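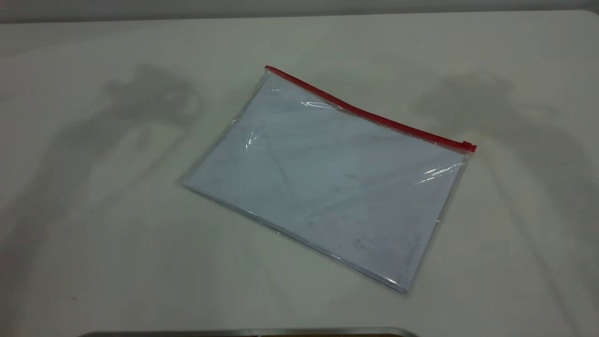
6 min read

When my aunt moved out of the house in Starnville, I was given the papers. My cousins took the dishes and the sewing machine, and I, who live the farthest away and who read the old language the best, was given two drawers of paper and a biscuit tin. I accepted them with pleasure. I did not understand at that moment how much work is inside two drawers.

For one winter I was learning how to keep family papers at home. I am not an archivist. I am a person who works in an office and who likes order, and I write this for others who have received such a drawer and who close it again every time they open it.

The oldest thing in mine is from 1921. It is a letter of one page, written in Imska, the village where my family lived before they came to this country. The ink became brown and the folds are so weak that light passes through them. My great-grandmother writes in it that the plums were good, that the roof must wait, and that the shoes which were sent are too small for everybody. Then she asks for a photograph, two times. I have read this letter perhaps more often than any book, and still there is one word in the fourth line which I cannot read.

The first lesson was that I should do nothing for a while. My wish was to begin immediately with folders and labels, and this wish is dangerous. Papers which lie together often lie together for a reason, and when you separate them you lose the reason. In the biscuit tin there was a train ticket between two pages of a school report. I took it out on the first evening, and now I cannot say which pages it was between. It was maybe not important. But maybe my grandfather put it there because he traveled home on the day he received the report, and this small piece of his life is gone now because I was too quick.

So I started again, slowly. I made a list in a notebook with a pencil, and I gave every paper a number before I moved it. The list took me until February and it ended at 272. Many of these are receipts. My family kept receipts for coal, for buttons, for the repair of a bicycle that no one alive can remember. I was tempted to throw these away and I am glad that I did not. From the coal receipts I could see which winters were hard, and from one tailor's bill I learned the month of a wedding that we had always celebrated in the wrong season.

The second lesson was about where to keep things. People like to put old papers in the attic or the basement, because there the space is free. But the attic is too hot in summer and the basement is damp for most of the year, and paper suffers from both. The best place in an ordinary house is a boring one, for example a closet in a bedroom, on an inside wall, away from the pipes. It should be dark there, and the temperature should be more or less what is comfortable for a person.

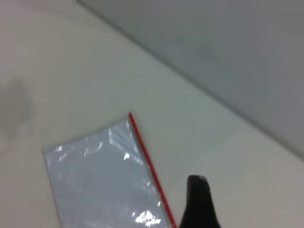
Then comes the question of what the paper should touch. Metal is the first enemy. I removed paper clips which had left their whole shape in rust on the page, and for this you need patience and a thin piece of strong card that you slide under the metal. Tape is the second enemy, and here my advice is to leave it alone. I tried to lift one piece from a christening certificate and a corner of the certificate came with it. Rubber bands become hard and then sticky, and they should go away on the first day.

About plastic the opinions are different. Some kinds are stable and some become soft and sticky with the years, and a beginner cannot tell this by touching. I learned to look for covers made from polyester or polypropylene and to avoid PVC, which has a strong smell when it is new. Anything damp must be left to dry in the air before it is closed inside of something. For the letter from Imska I chose a paper folder without acid, and it lies flat and open. I bought such folders from a small shop called Baek, 15 in a packet, and when they arrived I thought this was far too many. I ordered again after two weeks.

I also went to Foltedine, a paper fair which is held in an old market hall, where you can ask questions at the tables without paying. I went with a copy of my unreadable word. Three people looked at it and I received three answers: "goose," "Thursday," and a surname. I drove home very happy.

The hardest part for me was the letters which are not so old. There are 18 from my mother to her sister, and I was a child in them. I am described as stubborn and as a poor eater. In one of them there is a matter about money which was never explained to me, and I do not think it was intended for my eyes. What do we owe to people whose papers we keep? I spoke about this with many relatives by telephone, and we did not agree.

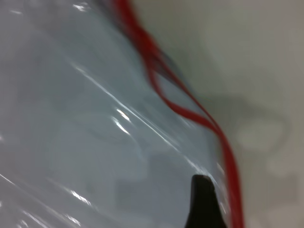

Leave them in their envelopes for another generation, was the view of Cousin M., because a letter between sisters belongs to the sisters, and the children can wait until all who are named in it are dead. She would not burn them, she added, but she would tie a ribbon around them and write on the outside who may open it and when.

I thought about this for some weeks. In the end I did half of it. The letters are in a box by themselves, with a note on the lid, and I have told my daughter where the box stands. I had already read them, and this cannot be repaired.

Now the drawers are empty and the closet is full. From time to time a relative sends me something more, a postcard or a recipe with grease on it, and I open the notebook and write the next number. My aunt calls and asks if I have thrown the coal receipts away yet. I tell her no, and she says that her mother would have kept them too. The word in the fourth line I have now copied onto a card, and it stands beside the telephone, so that I can describe it to anybody who calls.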